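Roof window iced over, crack it open or leave it?

trikby_attic
We moved into the top floor in Zarthorpe in May, so this is our first winter with a roof window.
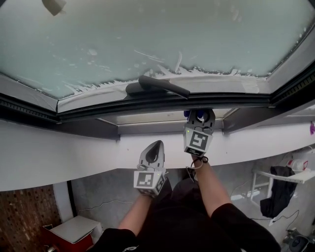
The bedroom gets stuffy overnight and I want to air it out in the morning. My neighbor says never open one with ice on it. My wife says ten minutes won't hurt. Humidity reads 60-something when we wake up.

navarro21
Leave it shut. I forced mine in 2000 and tore the seal along one side. The new seal plus labor came to $122.

Bohumila Jelínek
I disagree with leaving it shut all winter. If it moves with light pressure on the handle, open it. If it doesn't, stop and wait for a milder day. The seal tears when people yank.

navarro21
"Light pressure" is different for everybody. Air the place from another window and keep the bedroom door open.

trikby_attic
The other windows are on the street side and it's loud, but I could do that for a few minutes.

anow_roofer
Silicone spray on the seal in the fall, wiped thin. Don't chip at the ice and don't pour hot water on the glass. And turn the radiator up a notch — a cold room at night makes the humidity worse.

Bohumila Jelínek
Agree on the spray. Not on the radiator, we sleep at 3 notches lower than the living room and it's fine.

trikby_attic
OK, street side for now. Will get the spray.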